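How a Musical Gets Its Songs

A musical is a play in which the people on stage sing as well as talk. Some musicals have new stories. Many others start out as a book or a movie. Turning a book into a musical can take years, and most of the work happens long before anyone buys a ticket.

Three kinds of writers work on a musical. The composer writes the music. The lyricist writes the words that are sung, which are called lyrics. The third writer makes the part that is spoken, and that part is called the book, even if the story came from a real book in the first place. Sometimes one person does two of these jobs.

Wen-hsiung Fu writes music for the Prondgate Theater. His first job is to read the story and mark the places where a song could go. "I look for the spot where somebody wants something very badly," he says. "If they only want a sandwich, they can say it. If they want to leave home and go to sea, they had better sing it."

A song like that often comes near the start of the show. It is sometimes called an "I want" song. It tells you what the main person hopes for, so you know what to watch for during the rest of the story.

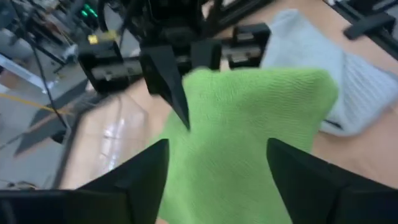

Young Stages, Issue 14, page 6

Next come the rehearsals. At first there are no costumes and no set – the actors stand around a piano and learn their parts. The director listens and asks for changes. A slow song may be cut in half. A song that everyone likes may be thrown out when it does not help the story.

Eilif Lindholm directed a musical called Masaddale, about a girl who looks after a lighthouse. It had a storm song with 100 lines of lyrics. After the first week of rehearsals it was much shorter, and the thunder did more of the work.

Then the orchestra joins in. An orchestra often plays in a low space in front of the stage called the pit. The conductor stands where both the players and the singers can see the beat.

Some shows play in small halls with 500 seats or fewer. Others play in very large ones. In a big hall the singers usually wear tiny microphones, often hidden in their hair or wigs.

Words to know

Lyrics: the words of a song.
Overture: music the orchestra plays before the show begins.
Reprise: a song, or part of one, that comes back later in the show, often with new words.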